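Bench notebook, Dondport shop, March
Job: sorting and repacking molded shells, Fastau order

Started at 9:40. Shells came over from storage mixed with the small parts, no separators. Plan is to get like with like on the yellow shelving, then pack by type. Order sheet says 218 pieces in total, 40 of them shells. Wihongi labels are to go on last, after the count is signed.

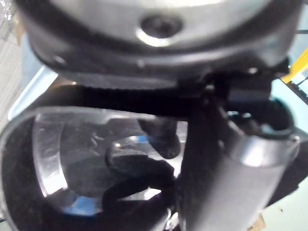

Do the shells need to be wrapped one by one? Only for the Fastau order; stock for Bidus can be nested with a sheet of card between each pair.

Card is cut to 94 mm strips for the tote walls. The first batch was cut too wide and bowed inward - recut on the guillotine, offcuts kept for floor padding.

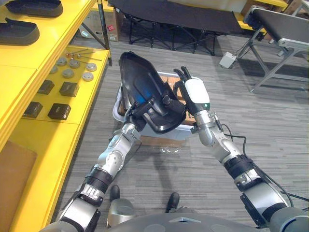
Small parts need a fixed place before any packing starts. Last time they were boxed in the order they came off the pile and the count took most of an afternoon. The lower yellow shelf, with the round gray discs in loose rows and the black square blocks toward the front edge, is an acceptable layout, but the thin rods at the back want a tray of their own. Shells stay on the upper shelf until their tote is lined.

Rejects so far: 3, all for flash on the rim. Set aside for trimming, not scrapped.

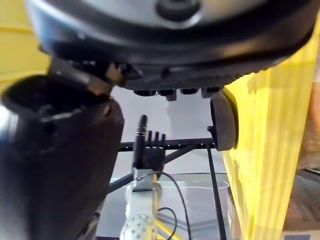
Yellow sheet and black rail, sorting area.

To do: rod tray, second tote, ask Fastau whether mixed totes are allowed.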